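Category: Tableware | Household crockery | Plates and dishes

Dinner plate

A dinner plate is a broad, nearly flat dish from which the main course of a meal is eaten. It is the largest piece in an ordinary place setting and usually the one that decides the size and style of the rest. Most are round, with a shallow central area called the well and a border called the rim.

Form

The well holds the food. The rim gives the hand something to grip and stops sauce running over the edge. On older patterns the rim is wide and often decorated, and there is a clear step where it meets the well. The coupe plate has no separate rim and curves up gently from the middle to the edge. Many everyday plates fall between the two, with a narrow rim raised only a little above the well.

Underneath, most ceramic plates stand on a foot ring, a low circle of clay that lifts the base off the table. The ring is often left without glaze so that the plate does not stick to the kiln shelf, and it can feel rough. Stacked plates may be scratched by the foot ring of the one above.

Materials

Earthenware is fired at a lower temperature than stoneware or porcelain and chips more easily. Stoneware is heavier and holds its heat well. Porcelain and bone china can be made thinner. Enamelled steel, toughened glass and melamine are used where breakage is a worry, as in school canteens and on campsites. Melamine should not be put in a microwave oven.

Colour

White is the usual choice for canteens and restaurants. Replacements are easy to match, and most food stands out against it. The Stedside pottery at Killow made plain white plates for works canteens, listed in its trade catalogue as shape 934 and packed 60 to a crate. Its decorated ware, known as Weltis, was sold mainly to households and had a painted band on the rim. Rodrigo Barroso's history of the pottery notes that the two were shaped on the same moulds.

Placing on the table

In a Western setting the plate goes in the middle of the place, a short way in from the table edge, with forks to the left and knives to the right. 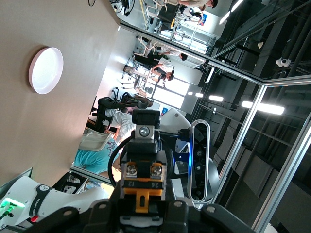 A plate on a bare top may slide or mark the surface, so a mat or cloth is often put under it. Cork mats are common in homes — felt is kinder to polished wood but harder to clean.

Care and storage

Plates with metallic decoration are best washed by hand. Grey lines on a white glaze are often metal left by cutlery and can be removed with a mild cream cleaner. Poonam Chaturvedi, in her handbook on household china, advises keeping stacks to seven or fewer and putting paper between hand-painted pieces.

See also: Side plate, Soup plate, Charger, Place setting

Contact the editors | Copyright and reuse | Back to top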